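Repair or replace: refurbishing old office desktops, worth the bother?
General Hardware / Second-hand and Salvage

tinsnips_geoff
Posted Tuesday

The Lambrakis auction has another pallet of ex-office desktops going. Last time I talked myself out of it and then sulked for a month, so I'm asking before I do something either sensible or fun.

The plan, such as it is: clean them up, put in an SSD and whatever memory I've got in the ice cream tub, sell them to people who need a computer for email and the kids' homework. My other half has pointed out that the garage already contains a plan like this, circa the last pallet.
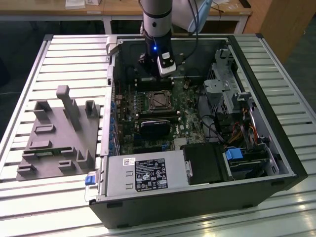 What I can't work out is whether there's still a buyer. You can get a new bottom-of-the-range laptop for $300 on sale, and it'll be rubbish, but it'll be rubbish with a warranty and a sticker on it. A ten-year-old tower is a better machine for typing a letter, and try telling that to anyone under forty.

Has anybody here sold a batch lately? Not looking to retire on it. Covering the petrol would be a novelty.

marmalade_bus
Reply

I did 12 of them over winter. Sold eight, gave two to the neighbours, and the remaining two are holding up a plank that I call a desk.

The towers sell if you bundle a monitor, keyboard and mouse. Without those you're selling a heavy beige-adjacent box to someone who then discovers they need three more things, and they will ring you about each of them, usually at teatime.

Check the power supply plugs before you bid. Some of the office brands went their own way with connectors and a replacement costs more than the whole box did.

Pell_and_Sons_not_really
Reply

Going to be the grump. I don't think you're saving anything from landfill, you're just giving it a scenic route. Old desktop draws more power at idle, can't take the current version of Windows without a fiddle, and in two years it's back on somebody's nature strip with a sign saying WORKS.

Buy one good second-hand laptop, sell one good second-hand laptop. Your back will thank you.

tinsnips_geoff
Reply

My back isn't on speaking terms with me as it is.

Fair on the Windows thing, though I'd put Linux on most of them and deal with the phone calls. My aunt has been on it for years under the impression that it's "the new Windows" and I'm in no hurry to have that conversation.

Don't agree on landfill. A tower you can open with a thumb and a bit of temper, and everything inside unplugs. I had a laptop in last month with the memory soldered down and the battery glued in, and by the end I'd have happily buried it myself.
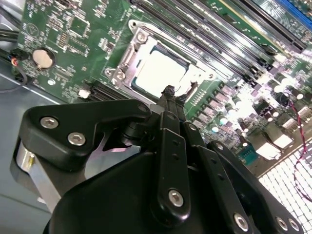 Photo: tinsnips_geoff

Anyway, the one thing I did learn from the first pallet is to re-do the thermal paste on the lot of them. The stuff that comes out after a decade in an accounts department has the texture of old nougat. I bought a tube of Vomix on the strength of the name alone and it's been fine.

marmalade_bus
Reply

Vomix is perfectly good paste with the worst branding in the southern hemisphere. I use Avier, same colour, twice the price, box I can leave on the kitchen bench when people come round.

Nougat is generous. Mine was grout.

dropbear_ohms
Reply

You don't need to repaste every one. If it idles cool and doesn't throttle under load, leave it alone. Every heatsink you pull is another chance to bend something, and I say this as a man who has straightened socket pins with a sewing needle and a magnifying glass while swearing in a whisper so as not to wake the baby.

Do replace the coin battery, every time. Two bucks, and it saves the buyer thinking the machine is haunted because it believes it's 2009.

tinsnips_geoff
Reply

Noted on the battery. On the paste I'm unmoved, I like doing it. Some people have golf.

The lot listing says 1,500 for the pallet as it stands, pickup only, no testing, no returns, no tears. I've measured the trailer. I've also measured the garage, which was less encouraging. The memory is mixed, going by the listing, so there'll be an evening of shuffling sticks about until everything has 8 gig and I've run out of patience or machines.
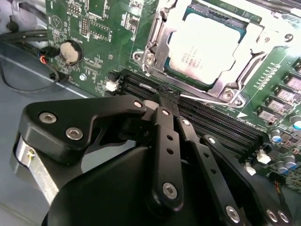
Pell_and_Sons_not_really
Reply

Eight isn't enough any more, I'm sorry. Open a browser with the school portal, a video and the usual nineteen tabs and it'll be wheezing by recess. Put sixteen in half of them and strip the other half for parts. You'll sell fewer and get fewer phone calls, and I've never met a seller who missed the phone calls.

marmalade_bus
Reply

Hate to say it but I'm with the grump on this one. The sixteens went in a weekend, the eights sat there until I dropped the price.

dropbear_ohms
Reply

Eight's fine on Linux. His aunt's on eight, I bet.

tinsnips_geoff
Reply

Aunt's on four. She has one tab.

Right, I'm putting in a bid and it'll be low enough to be insulting. If it comes off I'll be after monitors, so if anyone near Drostemora has a stack they're tripping over, message me. VGA cables I can supply in any quantity you care to name.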